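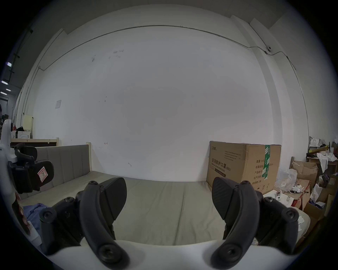 Workshop teaches its robot to fold, one tea towel at a time

27/01/2026 | 7 comments | 2 shares

The shared workshop in Valcárcel has spent most of the winter trying to get out of doing its own laundry. So far this has involved a great deal of extra laundry.

The project is called Plorkel, and its aim is modest: a pair of arms that can pick a bit of cloth off a mattress and fold it in half. Members began by doing the job themselves with grippers held in the hand, so that the software had something to copy. They have set themselves a target of 300 good folds before the arms are allowed to try a fitted sheet.

Begoña Vidal, who started the build with parts left over from a failed curtain opener, is in no hurry. "A towel is easy until you let go of it," she said. "Then it's a different towel."

Corners remain the main difficulty. The fingers close well enough on a thick edge, but thin cotton slides out, and new pads have been cut in two grades of rubber to see which grips better. Left and right have also been muddled more than once in the wiring, with results Vidal described as "energetic".

The group hopes to show a complete fold at its open evening in March. Each attempt can take up to 7 minutes, so visitors may like to bring a chair - and, if they are feeling generous, a pillowcase.

Related
Pinia bike shed gets a door that opens itself, mostly
Plerkarier: the plotter that only draws hills
Soldering bench closed again

Contact us | © Valcárcel Workshop News | Back to top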